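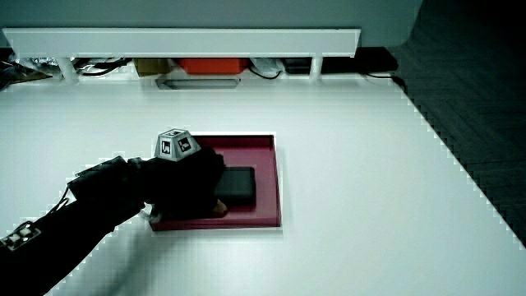

A gloved hand over the dark red tray.

The tray was Arnulfo Henao's idea, and Edith Arboleda didn't believe in it. He had paid for a course called Mekeck, 16 lessons on putting things where they belong, and the first lesson was that every home needed one tray.

"One," she said. "For everything?"

"For the thing you lose most."

What they lost most was the black power bank. It had gone missing behind the bed, inside a boot, and for most of November in the pocket of a coat Arnulfo swore he had checked. Edith's position was that a man who could lose a power bank in his own coat could lose it in a tray.

"It has walls," said Arnulfo.

"So does the house."

He set the tray on the white table and put the power bank in it. Then he moved it over to one corner. Then he took it out and put it in again, slower, the way the lesson wanted, so that his hand would remember.

"Your hand," said Edith.

"It's in lesson 2. The hand learns before you do."

She had sold carpet for Forsberg and knew a sales line when she heard one. She asked what the course had cost. He said it depended on how you looked at it, and she said she would look at it in dollars.

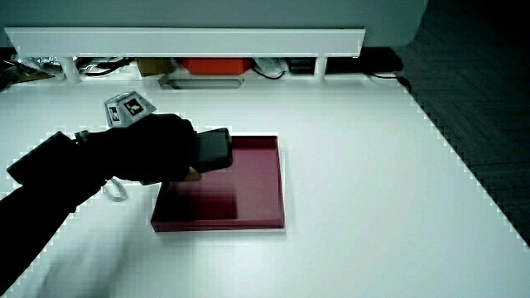 Short Fiction: Home & Family

It had cost more than the table. Edith found the receipt that night, under the tray, and read it twice. Mekeck claimed 4000 satisfied households. She wondered who had gone around to ask them.

For a week she kept watch. The power bank went into the tray after supper and came out in the morning. She didn't take this as proof. Anybody can behave for a week, and he knew she was looking.

So she hid it. She wasn't proud of that, but she wanted a fair test, and she put it in the bread drawer and went to bed.

At breakfast it was back in the tray.

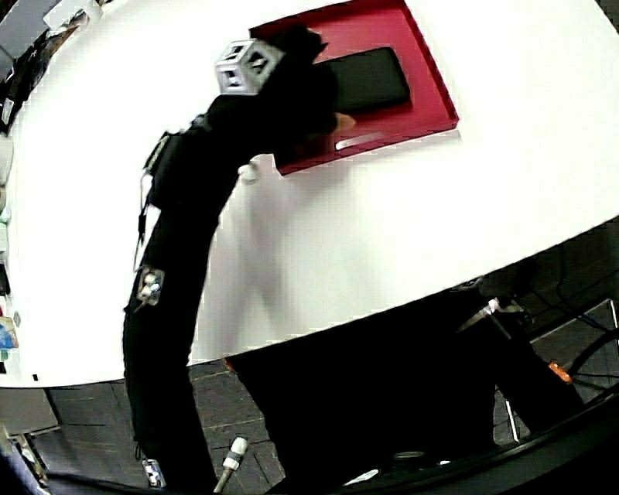

"Did you move this?" she asked.

"Move what?"

"You found it in the bread drawer."

"I wanted toast," said Arnulfo. He buttered a slice and didn't ask what it had been doing in there, and she couldn't decide whether that was good manners or lesson 3.

She picked up the power bank, turned it over, and looked around the kitchen for somewhere else to put it. The phone rang. When she came back from answering it her hands were free, and she had to go and check the tray.

"Don't say anything," she told him.

He passed her the jam.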